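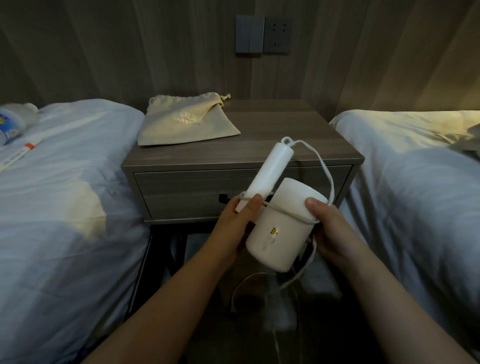
FOR IMMEDIATE RELEASE

TOLEDO, 8 September 2025. Stirnoritz has named Rongrong Han its first director of undergraduate chemistry teaching, effective now. Han moves over from the Cesitz Center, where she taught general and analytical chemistry and ran the first-year labs. She will also take charge of Pondarine, the first-year lab course the two schools have been building together.

New post. Full-time, no fixed end date. Reports to Noel Ambrosio, chair of chemistry.

"We had first-year chemistry split across four people's desks," said Ambrosio. "Scheduling in one place, grading in another, lab safety somewhere else. Rongrong gets all of it. I'm relieved, frankly."

**About the job**

Han will be responsible for the two-term general chemistry sequence, the labs attached to it, the one-term course for nursing students, and the training of teaching assistants. Total enrollment across those courses this fall is 1,881, the most the department has had. Lecture sections stay with current instructors. Han will teach one of them herself, the early one, plus a small section of quantitative analysis in the spring.

She has already changed the lab calendar. Titrations move up to the third week. Calorimetry moves back. Students were being handed heat-flow problems before they had the algebra for it, and the lab reports showed it.

"I read a stack of last year's reports over the summer," said Han. "Good measurements, very good in some sections. Then a conclusion copied off the handout. I want them to write down what happened in their own flask, including when it went wrong. A bad yield with a decent explanation should get a decent grade."

Reports will be shorter too. Two pages, typed, with the notebook pages attached. Notebooks are still paper, still in ink, still checked at the door. 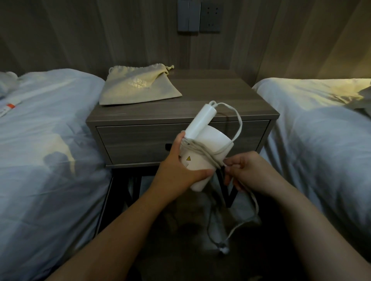 The teaching assistants get a change as well. Training used to be a single afternoon before classes opened. It now runs across the first seven weeks of the term, one hour a week, paid. Sessions cover grading to a shared key, running a pre-lab talk in under ten minutes, waste disposal, and what to do when a student is clearly lost and not asking. Angelica Yap, a senior TA, wrote most of the grading session and will lead it.

"Same report, three graders, three different scores, that was normal," said Yap. "We sat down with a pile of old ones and argued till we had a key. It's not perfect. Its a lot better."

**Pondarine**

Pondarine began as a set of handouts for one lab room at Cesitz. It is now a full first-year lab course: experiments, instructor notes, prep-room lists, short readings, and a bank of practice problems that now stands at 300. All written in house. Stirnoritz students start using it this month in place of the purchased manual, at no charge to them. Print copies will be in the lab rooms, one per bench, and the files are on the course page.

The experiments were picked with small budgets in mind. Most run on ordinary glassware, a balance and a hot plate. Amounts have been cut back where possible so there is less to buy and less to throw out. The copper cycle is in. So is vinegar titration, paper chromatography of food dyes, and a new one on water hardness using tap water that students bring from home. The old nickel experiment is out.

Erlinda Villanueva, who manages the Stirnoritz prep rooms, went through every procedure before it was approved and sent a good many of them back.

"Anything that needed an ice bath for a whole room at once, I flagged it," said Villanueva. "We have one ice machine. Some of these had been written for a room of twelve and we run rooms twice that size. They fixed them. The lists are right now, I checked them against the shelves myself."

Revisions will continue through the year. Instructors can send in corrections using the form on the course page, and changes go in between terms so that nobody's handout shifts mid-experiment. A second volume, for the spring labs, is in draft. Equilibrium and electrochemistry are done. Kinetics is not.

**Background**

Han trained as an analytical chemist and worked on trace metals in river sediment before moving into teaching full-time. At Cesitz she started as a visiting instructor covering a leave and stayed on. She coordinated the first-year labs there, rebuilt the placement quiz, and set up the drop-in help room which is still open every weekday afternoon. Her interests are lab assessment, measurement and error in the first-year course, and getting students to stop reporting eight decimal places.

Her position at Cesitz is being filled by Jomar Yap, who has taught organic chemistry at the center and co-wrote the chromatography unit in Pondarine. He and Han will go on editing the course together. Jomar Yap and Angelica Yap are siblings.

"Handing off to Jomar was easy, he knows where everything is," said Han. "The help room schedule stays as is. Please tell students that, I've had a lot of emails."

**Dates and details**

- Open office hours with Han: chemistry building, second floor, afternoons through the end of September. No appointment.
- Pondarine walk-through for instructors at other Toledo schools: later this month, time and room to be posted on the department page. Free, bring a laptop.
- TA applications for spring: open now, close at the end of the fall term. Students who have finished the general chemistry sequence may apply.
- Sample experiments for review: on request from the department office.
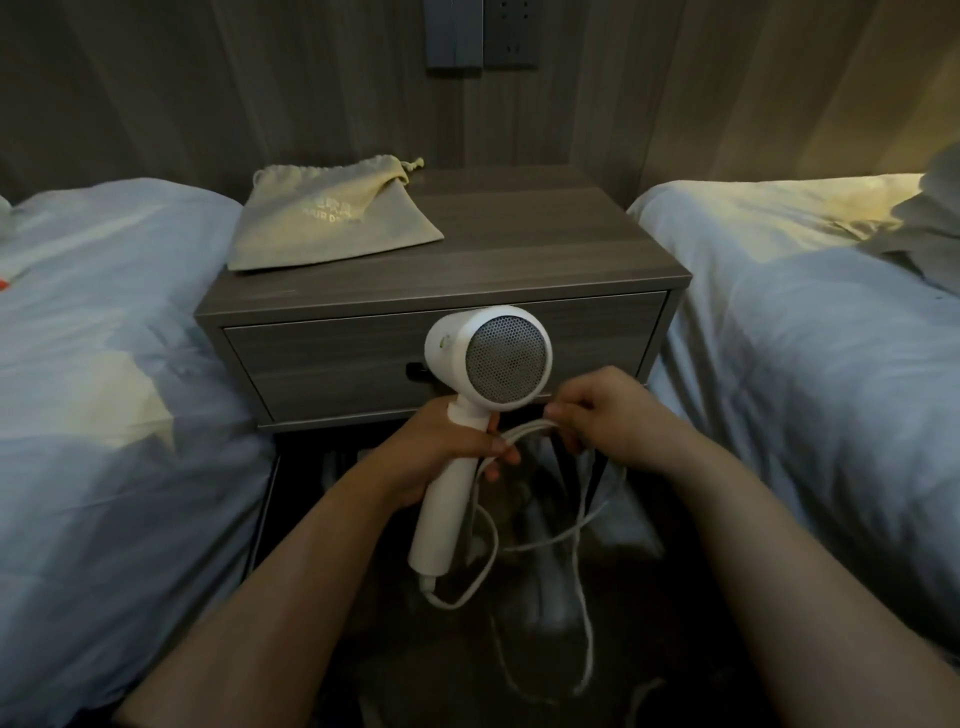 *Holding a white hair dryer and its cord between two single beds.*

Interviews with Han and Ambrosio can be arranged through the department. Mornings are best, Han is in lab most afternoons after office hours. Photos of the teaching labs on request.

**Media contact:** Noel Ambrosio, Department of Chemistry, Stirnoritz, Toledo

###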